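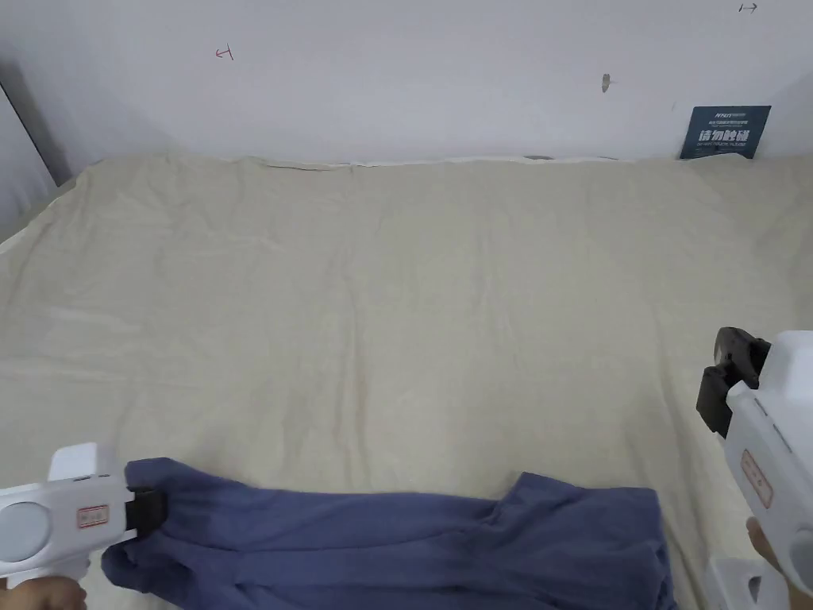

A "please do not touch" sign against a white wall.

The question of prominence has returned to the agenda of media regulators, and this blog has received several messages asking for a plain account of it. Prominence rules determine which television services a viewer sees first when switching on a connected set. In the days of the numbered channel list the matter was settled by a license condition. Today the home screen is designed by the manufacturer or the platform operator, and placement on it is sold.

The consultation paper published by the Girnov media authority in May runs to 194 pages and received 357 responses. It proposes that designated public service applications be displayed in the first row of any home screen, without payment, and that they be reachable in the same number of steps as the leading subscription services. The proposal would apply to sets and streaming devices sold after a transition period of 11 months.

Satbridge, which operates the largest satellite platform in the region, has objected. Its submission argues that a mandatory first row amounts to a transfer of commercial space without compensation, and that viewers who wish to find a public broadcaster are able to do so. The second point deserves a careful answer. Viewers are indeed able to search. The same submission, however, includes a rate card for first-row placement, and the price falls steeply by the third row. A platform that charges on that basis accepts that position matters.

The smaller broadcasters are in a more difficult situation. Erthorpe, a regional channel with a modest drama budget, would not qualify for designation under the current draft. It would therefore compete for whatever space remains once the designated services have been placed. The response from the production company Ní Bhriain makes the same case from the supplier's side — commissions from regional channels depend on audience, and audience depends increasingly on a tile that the channel does not control.

In my view the draft should be amended in two respects. Regional services should be eligible for designation within their own broadcast area. The authority should also require platforms to publish the criteria by which recommended programs are selected, as the recommendation row is exempt from the present text and already occupies over half of the screen on some devices.

The authority has indicated that a revised draft will be released in 8 weeks. I will post a note on the changes when it is available, including any change to the treatment of voice search, a subject the current paper leaves to a single footnote.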